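Good Practice Rules for Collecting Hand-Held Gripper Demonstrations on Shared Tabletops

Student project report, Automation Practice stream
Nostton Institute of Technology
February 2019

Summary

This report sets out a draft code of practice for student teams who record manipulation demonstrations with a hand-held gripper. It was prepared as part of the Ponesum project, which began in September and uses the Ino gripper tool built in the Desjardins workshop. The project reviewed 3,721 recorded demonstrations against a first set of rules, identified where the rules were unclear, and rewrote them. The revised code is recommended for use by the next student cohort.

1. Background

Teams in previous years were given the gripper and a list of objects, and were otherwise left to organize their own sessions. The recordings they produced were difficult to combine. Some teams started with the fingers closed and others with them open. Some moved the object between takes without recording that they had done so. Wear on the finger padding was handled differently by each team, and in several cases was not logged at all.

The project team was asked to write rules that a new student could follow after one supervised session. The existing laboratory safety policy was taken as given and is not repeated in this report.

2. Method

A first draft of the rules was written from the supervisors' notes and the gripper build sheet. Each recording was then checked against the draft by two students working separately. Where the two did not agree, the recording was set aside and the wording of the rule was examined before any decision was made about the recording itself.

Of the recordings reviewed, 133 were set aside in this way. Most of the disagreements concerned the start position, which the first draft described only as "ready to grasp".

3. Start position

The revised rule states that a demonstration begins with the fingers fully open, the target object standing clear of both fingers, and the approach path between the fingers and the object free of other items. Secondary items may remain on the table if they are outside the approach path. The operator holds this position for one full second before moving.

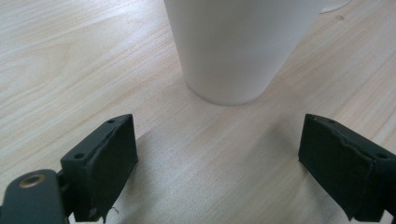
Reading time: 3 minutes

With a plain white paper cup as the target, the gap between the open fingers should face the cup, and the cup should stand far enough back that the approach is part of the recording. Starting with the fingers already around the cup was permitted under the first draft. It is not permitted under the revised code.

The shadow of the gripper may fall on the table between the fingers. The team considered a rule against this and decided not to include one. Overhead lighting differs from room to room, and a rule that could be met in only some of the rooms would not be applied fairly.

4. Condition of the gripper

The padding on the inner faces of the fingers is treated as a consumable part. Wrinkling, frayed edges and loose threads are to be entered in the session log before the first recording. Visible wear does not in itself stop a session. A session must stop if the padding has separated from the finger across its full width, or if a fastener is missing or can be turned by hand.

Padding is to be inspected after every 15 demonstrations. The interval in the first draft was longer, and students reported that they could not tell which recordings had been made before a change in condition. Padding must not be replaced partway through a set. If replacement is necessary, the set is closed and a new one is opened.

5. Objects

Disposable cups are to be replaced when creased or dented. The operator must record whether a cup is empty or filled, as this cannot always be judged from the recording. Hot liquids are not to be used. Printed logos should be avoided where a plain item of the same type is available.

6. Records and consent

Each set must have a log sheet showing the room, the gripper number, the objects used and the initials of the operator. Bystanders must not appear in a recording without written consent. Recordings that do not meet this rule are to be deleted on the same day, and the deletion noted on the log sheet.

7. Limitations

The review covered one model of gripper and one group of students. Nearly 2,000 of the recordings used cups or bowls, so the rules for soft and irregular objects have been tested less thoroughly. The inspection interval was chosen from student reports and was not measured against padding wear.

8. Recommendations

The revised code should be adopted for all sessions using the Ino gripper tool. A printed copy of Sections 3 and 4 should be kept with each gripper. The rules for soft objects should be reviewed separately by the next cohort, using recordings made for that purpose.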